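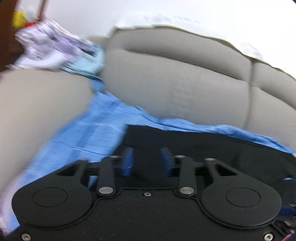

열대저기압 상륙 후 피해조사 및 관측망 복구 참여자 모집 공고

등록일: 2020년 5월 15일
작성: 베셀라 할릴로비치(Vesela Halilović), 펠타노 기상재해연구소 현장관측실

1. 모집 개요

펠타노(Feltano) 기상재해연구소는 열대저기압 상륙 직후의 풍해·침수 피해조사와 자동기상관측장비(AWS) 복구를 수행할 현장 참여자를 모집한다. 조사 대상은 에리에르(Erier) 만 연안 저지대와 그 배후의 셰어러(Shearer) 구릉지이며, 상륙 예보가 확정되는 시점에 소집하는 대기형 계약으로 운영한다. 평시에는 원격 교육과 장비 점검에만 참여한다.

모집 인원은 총 14명이다. 계약 기간은 계약 체결일부터 12월 말까지이고, 시즌 중 소집 횟수는 보장하지 않는다. 소집이 한 번도 없을 경우에도 대기수당과 교육수당은 지급한다.

2. 모집 분야

가. 풍해조사 분야
- 건축물 지붕 및 외피 손상 등급 판정
- 수목 도복 방향 및 파단 높이 측정
- 손상지표별 추정 최대풍속 산출과 불확도 기재
- 연안 시설물(방파제 난간, 표지주, 전주)의 변형량 기록

나. 침수·사면 분야
- 침수흔적 수위 측량(RTK-GNSS 및 자동레벨 병행)
- 하천 단면 재측량과 첨두유량 역산용 자료 수집
- 얕은 산사태의 발생부, 이동부, 퇴적부 경계 매핑
- 토양수분 및 간극수압계 자료 회수

다. 관측망 복구 분야
- 아시코(Asico) 통신모듈이 장착된 AWS의 전원계통 점검과 교체
- 초음파 풍속계 정렬, 기압계 비교관측
- 전도형 우량계 수평 확인 및 현장 검정
- 결측 구간 로거 자료 수동 회수

지원자는 한 분야만 선택한다. 복수 분야 지원서는 첫 번째로 기재된 분야만 심사한다.

3. 조사 구역

연구소가 관리하는 침수흔적 기준점은 388개소이며, 에리에르 만 서안에 집중되어 있다. 조사 격자는 한 변 1000 m의 정사각형이고, 조사조는 3인 1조로 하루에 배정받은 격자를 완료한 뒤 당일 자료를 전송한다. 통신 두절 구역에서는 저장매체 두 벌에 기록하고 귀소 즉시 인계한다.

셰어러 구릉지의 최고 지점은 해발 1497 m이다. 상부 관측소 두 곳은 차량 접근이 불가능하므로 해당 구간 배정자는 장비를 휴대하고 도보로 이동한다. 1인당 휴대 중량은 개인 물품을 포함하여 18 kg을 넘지 않도록 편성한다.

4. 지원 자격

공통
- 만 19세 이상
- 소집 통보 후 36시간 이내 집결 가능자
- 최장 9일 연속 현장 체류가 가능한 자
- 응급처치 교육 이수자(수료증 유효기간이 계약 종료일 이후일 것)
- 파상풍 예방접종 확인서 제출 가능자

풍해조사 분야
- 기상학, 토목공학, 건축구조 또는 관련 분야 학사 이상
- 개량 후지타 등급(EF) 또는 이에 준하는 손상지표 체계의 적용 경험

침수·사면 분야
- 측량 또는 지형공간정보 관련 자격 보유자, 또는 현장 측량 경력 2년 이상
- 좌표계 변환과 수직기준면 보정의 이해

관측망 복구 분야
- 저압 직류 전원 및 직렬통신(RS-485, SDI-12) 취급 경력
- 높이 10 m 관측탑 승탑이 가능한 자. 승탑 교육 미이수자는 선발 후 별도 교육을 받는다.

5. 근무 조건 및 수당

가. 대기수당은 월 단위로 지급하며, 연락 불능 기간이 72시간을 초과한 달에는 지급하지 않는다.
나. 현장수당은 집결지 도착 시각부터 해산 시각까지 일 단위로 산정한다. 12시간 미만은 반일로 계산한다.
다. 이동 교통비는 실비 정산하며, 자가차량 이용 시 연구소 유류비 기준을 적용한다.
라. 상해보험은 연구소가 일괄 가입한다. 개인 장비의 파손은 사전에 등록한 품목에 한하여 보상한다.
마. 숙소는 현지 공공시설 또는 임차 숙소를 2인 1실 기준으로 제공한다. 정전 및 단수가 지속되는 경우 야영으로 대체할 수 있다.

수당 단가는 분야별로 다르며 서류 합격자에게 개별 통지한다.

6. 개인 준비물

지급품은 안전모, 반사조끼, 무전기, 방수 기록지, 휴대용 정수 필터이다. 그 외 의류와 침구는 본인이 준비한다. 의류는 속건성 긴바지 3벌, 긴소매 상의 3벌을 기준으로 하고, 방수 가방 안에 부피를 줄여 수납한다. 면 소재 청바지는 현장 착용을 금한다. 안전화는 발목을 덮는 형태로 관통방지 중창이 있어야 하며, 집결지에서 검사 후 부적합하면 현장 투입에서 제외한다.
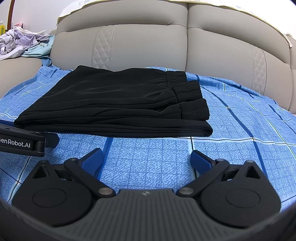

길게 접은 검정색 바지와 격자무늬 침대 시트

7. 안전 기준

다음에 해당하면 조사조장은 즉시 작업을 중지하고 상황실에 보고한다.
- 10분 평균풍속 14 m/s 이상(승탑 작업은 8 m/s 이상)
- 시간당 강우량 20 mm 이상이 예측되는 사면 구간
- 조사 구간 상류의 수위가 주의 단계를 초과한 경우
- 낙뢰가 반경 15 km 이내에서 감지된 경우
- 단선된 전력선 또는 가스 누출이 확인된 경우

작업 재개는 상황실 승인 이후에만 가능하다. 조장의 중지 지시에 불응한 참여자는 당일 해산 조치하며 이후 소집에서 제외한다.

주민이 거주 중인 건물은 외부에서만 조사한다. 내부 조사가 필요한 경우 거주자의 서면 동의를 받고, 동의서 번호를 조사표 비고란에 기재한다. 사진 자료에 차량번호나 인물이 포함된 경우 전송 전에 비식별 처리한다.

8. 교육 일정

선발자는 원격 교육 16시간과 집합 실습 이틀을 이수하여야 한다. 원격 교육은 손상지표 판독, 측량 기준, 자료 서식, 무선 통신 절차로 구성된다. 집합 실습은 에리에르 관측기지에서 실시하며, 감염병 방역 지침에 따라 조별로 분산 진행한다. 실습일은 선발 통지문에 명시한다.

판독 평가에서 기준 조사자와의 등급 일치율이 80 % 미만이면 1회 재평가한다. 재평가에서도 기준에 미달하면 기록 보조로 직무를 조정한다.

9. 제출 서류

- 지원서(연구소 서식 F-2) 1부
- 경력기술서 1부. 현장 업무는 장소, 기간, 담당 장비를 구분하여 기재
- 학위 또는 자격 증명서 사본
- 응급처치 수료증 사본
- 풍해조사 분야 지원자는 본인이 작성한 피해조사 보고서 또는 조사표 1건. 타 기관 소유 자료는 해당 기관의 제출 허락을 받을 것

파일은 PDF 한 개로 병합하고, 파일명은 "분야_성명" 형식으로 한다. 압축파일과 외부 저장소 링크는 접수하지 않는다.

10. 전형 절차

서류심사 후 화상면접을 실시한다. 면접은 30분이며, 후반 10분은 제시된 조사표의 오류를 찾는 실무 문항으로 진행한다. 서류심사 배점은 현장 경력 50, 전공·자격 30, 제출 보고서 또는 경력기술서의 기술 수준 20이다. 동점자는 집결지까지의 이동 소요시간이 짧은 순으로 선발한다.

예비 합격자는 분야별 2명을 두며, 결원 발생 시 순위에 따라 연락한다. 예비 합격자에게는 대기수당을 지급하지 않으나 원격 교육은 수강할 수 있다.

11. 자료 귀속 및 공개

참여자가 취득한 관측값, 측량 성과, 사진은 연구소에 귀속된다. 품질검사를 마친 자료는 상륙일로부터 6개월 뒤 공개하며, 조사자 성명은 본인이 동의한 경우에만 표기한다. 공개 이전에 학위논문이나 학술발표에 사용하려면 현장관측실에 서면으로 신청한다.

12. 기타

지원 기간은 공고일로부터 3주간이다. 허위 기재가 확인되면 계약 체결 이후에도 선발을 취소한다. 분야별 적격자가 없을 경우 해당 분야는 선발하지 않을 수 있다. 문의는 현장관측실 베셀라 할릴로비치 앞으로 서면 접수하며, 전화 문의는 받지 않는다.

이 사이트는 접속 통계 및 서식 임시저장을 위해 쿠키를 사용합니다. 계속 이용하시면 쿠키 사용에 동의한 것으로 간주됩니다. [동의] [설정 변경]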